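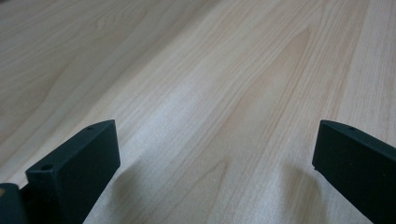
Please tell me the pilgrimage isn't just for people who can walk all day, wrote one of our readers after our last newsletter, and I laughed out loud, as I had asked the very same thing at the planning meeting!

So let me give you the news properly. Our parish in Clirnard will hold its first walking pilgrimage to the old chapel at Satanon this December, and you're invited, whether you're Catholic, used to be, or just like a long walk with company. The full route is 14 miles. If that sounds like too much (it does to me, and I'm the one writing the press release), you can join us at the bridge in Tam and walk the last 2 miles instead. There will also be a bus from the church parking lot for anyone who'd like to skip the walking and meet us for Mass.

I grew up hearing my grandmother talk about the Satanon chapel. She went there as a girl to light a candle, and she could still sing every verse of the hymn they sang on the way. We're bringing that hymn back, all 13 verses of it, and the words will be printed in the booklet so you don't have to fake it like I did at choir practice.
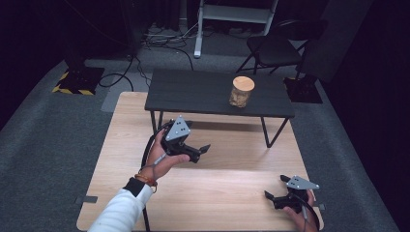
We'll stop three times along the way for prayer and a rest, with the longest stop at Grustov, where the sisters have offered us their hall and a pot of soup. Please bring your own mug. The chapel seats 182, so if you plan to be inside for Mass, do sign up ahead of time. Everyone else can follow from the courtyard, where we'll have speakers set up.

It's all free, though we'll take up a collection for the chapel roof, which leaks right over the side altar. Sign-up sheets are at the back of the church, or you can call the parish office any morning except Thursday. Walkers leave at 6 a.m. sharp. Wear good boots and bring a flashlight, it'll still be dark out!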